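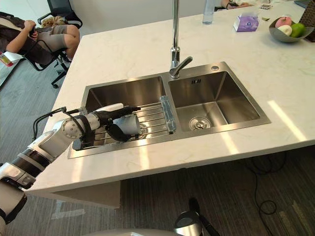

The Rinse
By Halfdan Eyvindsson
07/07/2026

Beatrice Kaijage did not believe in rinsing. If a dishwasher needed the dishes washed first, she said, then somebody had sold you a cupboard with a hose in it.

Her sister had rented the place in Brornside in May, on the strength of the marble, and had left a note on the counter. Rinse everything. Cups first. Do not trust the machine.

"Who's been trusting it?" said Beatrice to the note.

She had paid 391 for a Brurnex once, with a warranty, and it had given her back the same oatmeal for 2 years. She expected no better of this one.
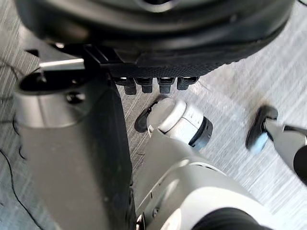 The floors were another matter. The agent had called them Brekmont oak, and Beatrice, who had known oak, had her doubts. She got down on one knee to look. The gray was light and streaky, with lines running off at a slant the way grain does, or the way a printer thinks grain does. She scratched at it with a thumbnail and learned nothing.

"It's a nice floor," her sister said from the doorway.

"I'm sure it's a nice something."

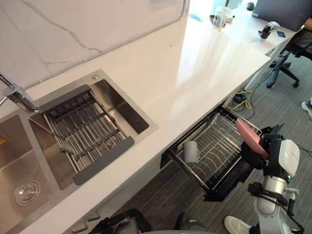 2. The Mug

They argued over the mug until the coffee was gone. Her sister wanted it on the rack by the faucet. Beatrice wanted it in the drawer, unrinsed, as a test.

"And if it comes out dirty?"

"Then I was right."

"And if it comes out clean?"

Beatrice pushed the drawer shut with her hip. "Then it wasn't very dirty," she said, and went to look for her coat.

23 comments | 196 shares
We use cookies to improve your reading experience. Accept | Manage settings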